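Switching to Decaf, Month Two

I stopped drinking regular coffee in November. My doctor didn't tell me to. I was waking up at 4 in the morning and lying there until the alarm, and coffee was the easiest thing to change.

Before that I drank three mugs a day, the last one after lunch. I went down to two for a week, then one, then mixed the last of the regular beans half and half with decaf. I had a dull headache for two days anyway. It was gone by the third.

The hard part has been finding decaf that tastes like something. The Zudden one from the grocery store was thin and a little sour. Danai Ververidis at work gave me the end of her bag of Mukano, a darker roast, and I liked it enough to buy my own. It costs 13 dollars, more than I used to pay for regular, and it goes stale faster. I buy the small bag now and keep it in a cupboard away from the stove.

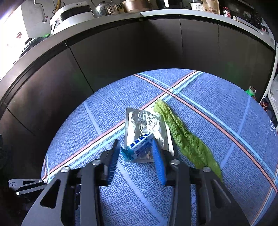

Does decaf have any caffeine in it at all?

There is a little left in every cup, usually a few milligrams, compared with something near 100 in a regular mug. I can drink one after dinner and not notice it, but a friend of mine, Mariann Erdős, says even that keeps her up, so she sticks to mint tea.

I also changed how I brew it. Decaf beans seem to grind finer on the same setting, and my pour-over kept clogging. I moved the grinder two notches coarser and that fixed the draining. I use a bit more coffee per cup too – an extra half scoop – and the water goes in just off the boil.

As for sleep, I still wake up early some nights, but I go back under most of the time. I also started going to bed sooner in the same month, so I can't say how much of it is the coffee. I had a regular espresso at my sister's place last weekend and my hands were shaky for an hour.

Next I want to try the decaf from Tindall, if they have it in stock again.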